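Print | E-mail

Sorting Small Items in a Shared Bedroom
Project report, Eduardo Policarpio
Supervisor: Grażyna Szulc

2. Method

The project measured how long it takes to clear small loose items from a bedroom floor into open containers. The room was a furnished one in the Lestden residence. Each session used the same floor mat next to the bed, and the bed was made before the timer started. Items were grouped by size and not by material, so toys, decorations and wiring could share one container. Up to 500 items were logged per month, starting in April.

The lime-green plastic container held mixed items, among them a pink rubber toy, a knobby beige starfish and a small tangle of dark wires. Strands of beads were logged as one item each. A strand lying over the rim was entered under code 2, "partly contained."

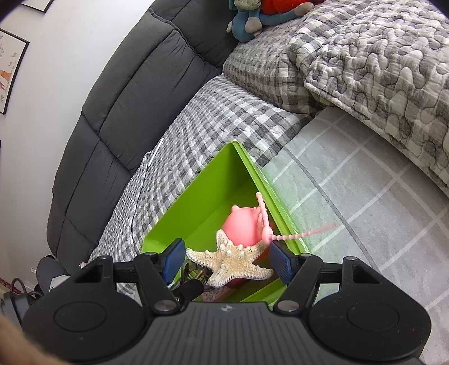
3. Results

A total of 684 items were logged. Rigid items took the least time per piece. Beaded strands and wires took the longest, as they catch on other things and have to be separated before they can be counted. Code 2 entries were mostly strands. Sessions with more than 5 strands were timed again, and both times are given in the appendix.

4. Changes for the next term

Wires will go in a separate container with a lid. The log sheet will get a column for tangled items.

Print | E-mail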